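Emgate opens up its planning software for PC teardown

May 8, 2025
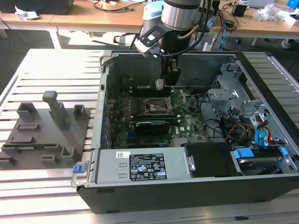
Taking a desktop computer apart is easy to explain and surprisingly hard to program. Every model puts its screws, clips and latches somewhere a little different, and by the time an old machine reaches a recycler it may have been opened, upgraded and closed up again by several owners. Emgate has spent the better part of two years on software that can cope with that, and today the company is releasing it for anyone to download and try.

The package is called Forlow. It is a task planner, meaning it sits between the cameras and the arm and decides what to do next. You give it a goal, such as "get both memory modules out and into the fixture," and it works out the order of the steps, the approach for each one and what to do if a step fails. The arm's own controller still handles the motion itself.

The part that has the team most excited is how Forlow deals with things it can't see. A drive cage can hide a screw, and a bundle of wires can cover a connector completely. Older versions of the planner needed a full model of the case before they would start, and they stopped dead when the model was wrong. Forlow starts with a rough guess and fixes it as it goes. If a latch doesn't move the way the plan expected, the planner marks that part of the case as uncertain, takes another look and picks a new step, usually within 2 seconds.

"I used to spend my mornings writing special cases," said Rhona Strachan, who leads the planning work at Emgate. "A new desktop would come in, I'd write a file for it, and then the next one would have the power supply on the other side. Now I mostly watch the logs and look for the odd ones. It's a much more fun job!"

Those logs are a big piece of the release. Along with the code, Emgate is sharing records from 752 teardown attempts on 33 desktop models, failures included. Each record holds the plan as it stood at every step, the force readings from the wrist and a short note on why the planner changed its mind. Strachan pushed hard to keep the failed runs in. Memory modules account for many of them, mostly because the clips at the ends of the slots don't always let go together and the module tips as it comes up. The logs show the planner learning to check both ends before it pulls.

There is also a replay tool, and it's a treat to use. It lets you scrub back and forth through a run, stop at any decision and ask the planner what else it considered. The rejected options come up in a side list with their scores. You can change a number, say the cost of regrasping a part, and watch the rest of the plan rearrange itself on the screen. None of this needs a robot, so students and hobbyists can poke around on a plain laptop.

Dundia, which makes sorting lines for electronics recyclers, has been trying early builds since October. Its engineers wrote the part of Forlow that handles placement, matching each removed piece to an open spot in the fixture and keeping the arm clear of holders that stand taller than the rest. That code is in the release too, along with drawings for printing a set of holders.

Some things still don't work well. Forlow handles cables poorly when they cross each other, and it will often ask for a person's help before it tries to unplug one from a crowded bundle. Slim cases are not supported yet. The planner also assumes the side panel is already off when it begins, so somebody has to do that by hand — a job Strachan says she is happy to keep for now.

The download includes drivers for 11 arms and a simulator based on the Dumitrescu contact library, with sample cases to practice on. Setup takes an afternoon if your cameras are already calibrated, longer if they aren't. Bug reports are welcome, and the team is especially keen to get logs from computers that made the planner give up. The next version, with better cable handling, is planned for October.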